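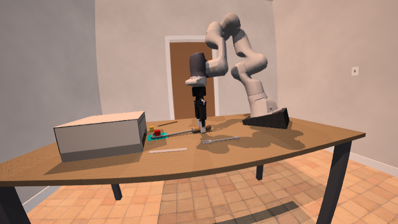

The Drimino bench in simulation, gripper above the orange-handled tool.

Mayu Kubo had been told that the fault was fixed, and she had been told it in the tone people use when they want to go to lunch.

"Run 236," Sajib Wickramasinghe said, turning his monitor toward her. "Clean pick, clean lift, clean place. Same with 237. I can show you all of them."

"How many is all of them?"

"759."

She looked at the arm on the screen, white and patient, leaning over its wooden table. Somebody had taken the trouble to put a light switch on the wall. She wondered how long that had taken and who had paid for it.

"And the one in Dremulholm?" she said.

Sajib rubbed his neck. The one in Dremulholm had picked up a tool on a Thursday, held it, and opened its fingers at the top of the swing. The tool had crossed the cell, gone over the guard, and broken a window in the office where Finosport kept its invoices. The chair behind the window was usually occupied. The report called this an unplanned release.

"We think it was the grip threshold," he said. "The handle had oil on it. The software read the slip as a finished placement, so it let go. We raised the threshold by 30 percent."

"Does this handle have oil on it?"

"Which handle?"

She tapped the glass.

"It's a friction value," Sajib said. "I can turn it down."

"Did you?"

He opened a menu, scrolled, closed it, and opened another. She had audited eleven plants and knew the look of a man hunting for a number he hoped someone else had changed.

"It's at the default," he said.

"So you dropped nothing 759 times with a dry handle."

"Song signed off on it."

"Song signed off on the guard, too."

He didn't answer that. He set the friction to a value that he said was low but fair, and pressed run. The arm came down. The fingers closed on the handle, rose, and swung left toward the box. Nothing happened. He gave her a small, hopeful look.

"Again," Mayu said.

They ran it 40 times. On the nineteenth the handle rolled in the grip and the arm corrected, and Sajib said, "See, that's the new threshold working," and she wrote down the word nineteen. On the thirty-third the fingers opened while the arm was still moving. The tool left the table at a flat, easy angle, passed through the brown door without touching it, and kept going.

"The door doesn't have collision turned on," Sajib said after a while.

"No," said Mayu. She picked up the restart form for Dremulholm, already filled in except for her name, and put it in her bag unsigned. "What time does the night shift start over there?"

"Six."

"Call them now, please. I'll wait while you do it."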